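Fasdale vs. Kindden: notes on two hand-held grippers

April 2024

I have been running two hand-held grippers side by side since January, mostly to decide which one to order more of. Both are the same general idea: a parallel linkage, a camera behind the fingers, and a housing you carry around by hand. The Fasdale is the older design. The Kindden is newer and costs more. I paid for both.

Setup

Each gripper recorded to the same logger, a small box running Vídalín 2 with the clock synced before every session. I logged finger opening, camera frames and IMU data. Camera settings were locked on both units: fixed exposure, fixed white balance, no stabilization. The first week of data went in the trash because I had left auto exposure on for the Fasdale and the brightness jumped every time I turned toward a window.

The test set was 15 objects, none over 600 grams. Soft items were the ones I cared about. Anything hard and square gets picked up by either gripper and teaches you very little.

In total I kept 2258 grasps. A grasp counted as good if the object left the surface and stayed in the fingers until I put it down on purpose.

Linkage play

The Kindden has less play at the fingertips when new. I measured it with a dial indicator at full open, half open and closed. The gap between the two narrowed after a month of use, because the Kindden pivots loosened and the Fasdale pivots stayed where they were. Retightening the Kindden took it most of the way back, but I had to do it twice.

Play matters more than I expected at small openings. With thin fabric, the Fasdale sometimes closed with one finger slightly ahead of the other and pushed the cloth sideways. The Kindden did this less often.

Camera and blur

Both cameras ship with a wide lens. Sharpness in the center is close enough that I would not choose on it. The difference is in motion. At the default shutter, a quick wrist turn smears anything with a printed pattern, and pose tracking drops out for as long as the smear lasts. Shortening the shutter helped, at the cost of noise in the darker corners of the room.

I ended up with a simple rule for sessions: turn at the speed you would carry a full cup. Tracking dropouts went down by 70 percent on the Fasdale with no hardware change at all. I should have tried that before buying a second lens from Jastard - it is still in the drawer.

What the camera sees of the gripper itself also matters. The linkage arms and the crossbar take up a fixed part of the image, so I mask them once and leave the mask alone. Fleece between the arms is harder to deal with, as the pilled surface gives the tracker a lot of weak features that do not belong to the room.

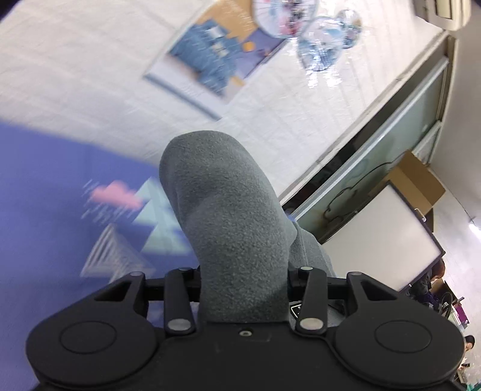 Which one I would order

For soft goods, the Kindden, with thread locker on the pivots from day one. For everything else the Fasdale does the job and needs less attention. I have two more Fasdale units on order and will keep the single Kindden for cloth.

Next I want to repeat the play measurements with the printed brackets swapped for machined ones. The logger config is unchanged from my last post, apart from the shutter value.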